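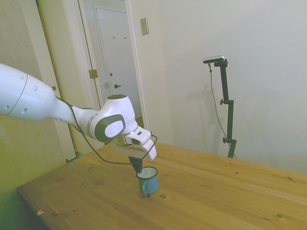 Drikex fingertip kit on enamel and other hard glazed cups, worth it over stock?

Posted by Harsh Sandhu in Grippers and End Effectors

I run a single arm with the stock parallel gripper on a pick and place job: mugs, small bowls, jar lids. Grasp style for mugs is fingers straight down from above. Either both go inside the opening and push outward, or one goes inside and one outside and they pinch the wall.

The inside spread works most of the time on ceramic. On enameled steel it slips during the lift, usually on the side away from the handle. Raising the force setting helps a little, but I don't want to chip the coating at the rim.

Drikex sells a fingertip kit with 2 pairs of silicone-faced tips and a set of screws. Juvitz has a cheaper one that slides over the existing fingers. Has anyone used either on enamel? I also need to know if the tool offset has to be redone after fitting. The Drikex product page doesn't say.

4 comments, 3 replies

rezende_user_south

Used the Drikex kit since October. It fixed slipping on enamel for me at the lower force setting, so I stopped raising it. Notes:

The tips are longer than stock. Yes, redo the offset. I measured mine with calipers, entered the difference along the tool axis, then checked it by touching off on the table at low speed. If you skip this your first descent ends on the bottom of the mug.

They are also thicker. Closed width goes up, so check that both fingers still fit inside your smallest opening with some clearance. On espresso cups mine did not fit and I went back to pinching the wall.

The silicone picks up dust and grip drops off. I wipe the faces with isopropyl alcohol every 200 cycles. The manual has no interval for this.

The screws come without threadlocker. Use a low strength one. One of mine backed out in the first week.

Support answered my email in 2 days and sent a drawing with the tip dimensions. Ask for it before you order.

tmk

just get the Juvitz ones, half the price. never tried enamel but they hold glass fine

Brurkorton bench

We had the Juvitz sleeves on for a short time. They are acceptable for pinching a wall. For spreading inside a cup they are a poor choice: the load goes on the outer faces, where the sleeve is thinnest, and it creeps up the finger with each lift. We pushed them back down by hand several times a shift.

Before buying anything, look at where the fingers open relative to the handle. The handle moves the center of mass off the cup axis. If the fingers open at right angles to the handle, the cup can pivot about the two contact points when it leaves the table, and that looks like a slip. Turn the wrist so the line between the fingers passes through the handle. It costs one change in the grasp pose and you can test it with the stock tips.

Also check insertion depth. Contact close to the rim on a flared cup gives the wall an angle to slide on. We go past the flare before opening.

Harsh Sandhu

Turned the wrist as suggested. Enamel is better but still slips on the faster lift profile. Ordering the Drikex kit and have asked them for the drawing. Is the offset change the same for both pairs of tips?

rezende_user_south

No. The second pair is shorter. Save them as separate tools.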